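Sturkura Foam Letter Set – Item 2555 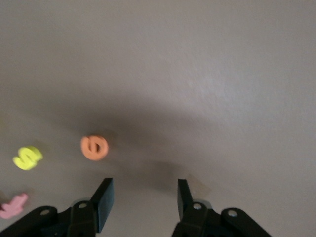

I've been selling these foam letters out of my little shop in Darkville for a few years now, and they're still the thing I recommend first when somebody comes in wanting a gift for a kid who's just getting interested in their own name. Magnets are fine, but they slide under the fridge and you find them again when you move house! Foam is quieter on a hard floor, and it's kinder when you step on it barefoot (ask me how I know). I like a letter to be thick, with soft rounded edges, like the orange one there, so a small hand can get a proper hold of it. And I like bright colors, one to a letter, because then you can play "find me the orange one" long before anybody cares about spelling.

The set is 126 pieces, and it comes in a drawstring bag. You get extra vowels – my niece is called Adhiambo Waweru, so I check the A supply on everything I sell. Wipe them with a damp cloth and let them air dry. Please don't put them in the dishwasher; a customer tried it in March and sent me the results.

Orders go out from the Witar warehouse on weekdays. If you want the matching play mat, that's made by Canpolat and has its own page. Schools buying 100 sets or more, write to me first and I'll work out a price for you. Not for children under three.

Contact us | © 2024 Witar | Back to top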